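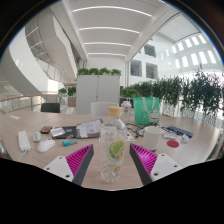

So is it a desk or a coffee table, one of the readers of our last report wanted to know, and if we couldn't say, why was anyone paying for it?

Fair question. The answer for this period is still both, and the rest of this report explains what we've done to make that bearable.

Posted in December by the Flalness Atrium Group

We use cookies to remember your settings. By continuing to read you accept this. Manage preferences

Shared Tables at Flalness: second progress report to the Manzano small grants program

What the grant is for

As a reminder, the Manzano grant covers the shared tables in the Flalness atrium. There are 8 of them, all with the same light wood grain, all used by whoever gets there first. The application promised that by the end of the grant each table would be "clear enough to work at by 10 a.m." We wrote that sentence in a hopeful mood. It has been quoted back to us several times.

Progress since the first report

The coasters are in. Red, round, and by a wide margin the most successful thing we have bought with your money. We ordered them after the spring inspection found pale rings on every tabletop, and we expected them to vanish within a week. Some did. The rest have settled in, and people put bottles on them without being told, which we would like to claim as a result of our signage. The signage went up two weeks after the coasters, so we can't.

Cables are another matter. The plan was a labeled home for each one: a power strip at the end of the table, short leads coiled and tied, adapters in the drawer unit. We bought a pack of 36 cable labels and wrote them out in one sitting. A good number are now attached to cables. The cables themselves remain where they please, and black ones in particular seem to find each other overnight.

The two-bag rule has been dropped. It said that a table could have no more than two bags on it at any time, and it lasted until the first rainy morning, when everybody came in at once and the floor was wet. What we ask for now is simpler: bags stay upright and toward the back. This gets followed more often than anything else we have written down, probably on account of its asking for so little.

Drinks

Drinks took up most of our meetings. Our original position was lids only. The building office wanted no drinks near electronics at all, and the people who use the tables wanted to be left alone. We landed on lids or caps for anything within reach of a keyboard, and open cups at the other end.

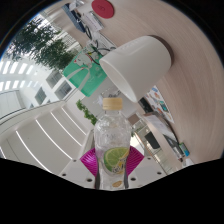 Open cups have not stayed at the other end. We tried a strip of tape to mark the border and took it up again after it left more of a mark than the coffee did. For the next period we propose to stop policing cups and put the effort into cloths, one per table, hung where a person with a spill can find it in a hurry. There is a cloth in the supply cupboard now, but the cupboard is across the atrium and locked after 4 p.m., and spills do not keep office hours.

Screw-cap bottles give us no trouble of any kind and we would be happy to see more of them. Their only fault is that they get left behind. Two people with the same brand of fruit water can't tell whose is whose, so both bottles stay on the table for days out of politeness. We have put a marker pen in the drawer. It has been borrowed.

Small things

Under this heading the first report listed adapters, packets, receipts, samples, spare mice and "miscellaneous." We were asked to break down miscellaneous. We made an attempt and ended up with a longer list that also had a miscellaneous at the bottom.

What has helped is a shallow tray, one per table, for anything smaller than a hand. On the trial table the tray fills by noon and gets emptied at closing, and whatever isn't claimed goes to the desk by the elevators. Mice are excluded from the tray. A mouse on a table is assumed to be in use, even when there are more mice than laptops and the laptops belong to people who swear by the trackpad.

Packaging is harder. People open something, keep the box in case it has to go back, and the box then becomes a kind of furniture. We'd like permission to move empty boxes after one full day. We have not yet agreed on how to tell that a box is empty without opening it, which one of our number feels is a line we shouldn't cross.

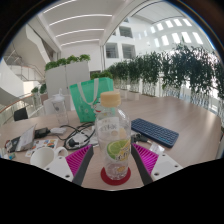
Atrium table in use: coaster, tote bag, keyboard and the cables discussed above.

Spending

We have spent $300 in this period, on coasters, labels, the trial tray and the tape we now regret. Receipts are with the Skirkow office, where they were sent by mistake and where we are told they are being well looked after. We're asking for them back.

Nothing has been spent on the drawer unit repairs. The bottom drawer opens if you lift and pull at the same time, and people have got used to it. We'll fix it if there is money left, though we suspect a working drawer would fill up within the hour.

What didn't go to plan

The clear-by-10 target was not met. On most mornings the tables are tidy at eight and fully occupied by nine, and what is on them at ten is mainly what people are working with. We've come to think the target measured the wrong thing. A table with a laptop, a keyboard, a drink and a bag on it is being used, and that was the point of having tables.

Our suggested replacement is that each table be cleared at closing, wiped down, and have its coasters put back. It's duller and we can do it. If Manzano would rather hold us to the original wording, please let us know before the next report so we can start being embarrassed in good time.

We also said we'd compare notes with the group at Drernevow, who have similar tables and no grant. We visited. Their tables were spotless. They also have a café next door, and everyone was in it.

Next period

Trays for the remaining tables, provided the supplier still carries the shallow ones — the deep ones just turn into storage. Cloths and hooks. A second attempt at cable ties, this time the reusable kind, since the first lot had to be cut off whenever somebody needed the cable. A replacement marker pen, on a string.

We'd be glad of a decision on the boxes.

Related items

Shared Tables at Flalness: first progress report
Notes from the Drernevow visit
Atrium opening hours and cupboard access
Skirkow office: where to send receipts (and where not to)
Sign up for the Flalness building newsletter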